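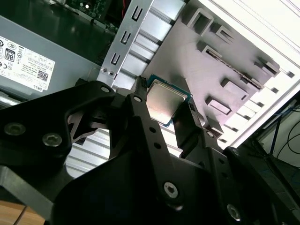 Figure 3. A processor held at an angle in front of the open tower case, with the power supply at upper left.

4.2 Handling the processor

Of all the parts our participants took out of their machines, the processor was the one they treated with the most care, and it was also the one they talked about longest afterward. It is a small thing, a square with a shiny metal cover and a thin teal-green edge of circuit board showing around it (Figure 3), and several people at the Skovau workshop told us they had owned computers for most of their lives without ever seeing one. We had planned only a short stop at this step. In the end we let it run, and the notes from it fill more pages than those for the power supply and the drives put together.

The question we kept coming back to was where people hold the part. The written guide we handed out, which was adapted from the Primby repair course, asks for a grip on the edges only, with the metal cover and the underside left alone. Of the 37 people who reached this step, 24 held the processor by its edges from the first try. The others mostly laid a fingertip on the cover, noticed, and shifted their grip – often with a little apology to whoever was sitting next to them, as if the chip belonged to the neighbor.

A second matter, and one we had not thought much about beforehand, was the case itself. A tower is a roomy box by the standards of a laptop, but the inside is still full of things to bump into. There are folded metal brackets with slots punched through them, and there is the gray bulk of the power supply, which takes up a good corner of the space and carries a label crowded with small print (the one in Figure 3 reads DELL along its lower edge). People who lifted the processor and then looked up for a place to set it down tended to turn the whole hand, and that turn was when knuckles met brackets. Soler's earlier account of bench repair mentions the same habit among apprentices and suggests putting the tray down on the working side before the socket is opened. We tried this in the October sessions and have kept it ever since.

We should add a word about orientation. A square part can be put down four ways and only one of them is right, so the small corner mark matters a great deal when it is time to put the chip back. Begoñe Prieto, who led the Gokberg sessions, asked her groups to say aloud which way the mark was facing before they lifted anything. It felt slightly silly to everyone for the first few minutes – and then it became quite a cheerful routine, with people calling out "toward the fan" or "toward the door" across the tables. Her groups asked for help with reseating less often than the others did, although the groups were small and differed in experience, and we would not want to lean on that comparison too heavily.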